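3.2 Container condition and sorting at the point of return

The second part of the study looked at what state beverage containers are in when people give them up. Deposit systems pay by the unit, so a crushed bottle and an intact one are worth the same to the customer as long as the code on the label can be read. They are not worth the same to the operator. A bottle that arrives with its cap on holds air, takes up more room in the bin, and has to be pierced before baling. A bottle with liquid left in it adds weight to the load and wets the paper labels of other containers.

We collected containers from cafes and canteens in two districts, Ivari and Halonen. Both districts have a deposit on plastic bottles, but only Halonen has a pickup service for businesses. In Ivari, staff carry returns to a shared depot. A total of 1,000 plastic bottles was set aside for inspection in February, half from each district. Each bottle was coded for cap (on, off), shape (intact, wrinkled, flattened), label (readable, damaged, missing) and leftover liquid (none visible, trace, more than a trace). Coding followed the scheme in Pellegrini's earlier work on household returns, with the "wrinkled" class added by us. Figure 4 gives the type of bottle the added class was meant to cover.
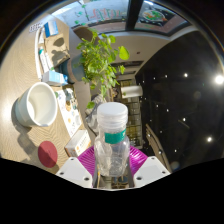 Figure 4. Clear bottle with cap on, coded "wrinkled."

The added class was needed because the older scheme forced coders to choose between intact and flattened. In a trial round, two coders agreed on shape in 76 percent of cases. Most of the disagreements were over bottles with creased walls that still stood upright. With three classes, agreement rose to 91 percent, and we used the three-class version for the rest of the work. Agreement on caps was close to complete and is not discussed further.

Caps were on in 58 percent of the bottles from Halonen and in 71 percent of those from Ivari. We had expected the reverse, as the Ivari depot has a sign asking people to remove caps. Interviews with staff suggest a simple reason. Bottles carried by hand in bags tend to drip, and the people who carry them screw the caps back on before leaving. Where a truck comes to the back door, there is less reason to do so. Colombo made a similar point about glass jars, though his sites were larger and had paid sorting staff.

Leftover liquid was less common than the depot managers had told us it would be. Only 19 percent of all bottles were coded "more than a trace." The line between "none visible" and "trace" was hard to hold, especially with closed bottles, where drops on the inner wall may be condensation. We therefore merged the two classes in the regression models reported in Section 4. Results with the classes kept apart are in the appendix and do not change the signs of any coefficients.

A separate problem is the mix of deposit and non-deposit items on the same table. Customers who buy a bottled drink often also have a cup, a straw and a napkin, and these are cleared together. The cup carries no deposit in either district. At the Brultis canteen, which let us watch its clearing station during lunch, staff tipped everything onto one tray and picked the bottles out afterward. Cups with drink still in them were the main source of spills at that stage.

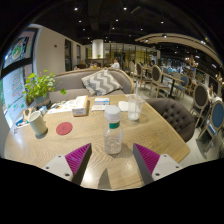 Figure 5. Deposit and non-deposit items together on a table: bottle, cup with straw, and folded napkin.

Staff at Brultis said that separating items at the table took too long when the room was full. After two in the afternoon, when it was quieter, they did it more often. We could not test this with the container data, as the bags were not marked by time of day. A later round using the Vusier bag tags, which record when a bag is opened and closed, would allow a direct comparison of busy and quiet hours.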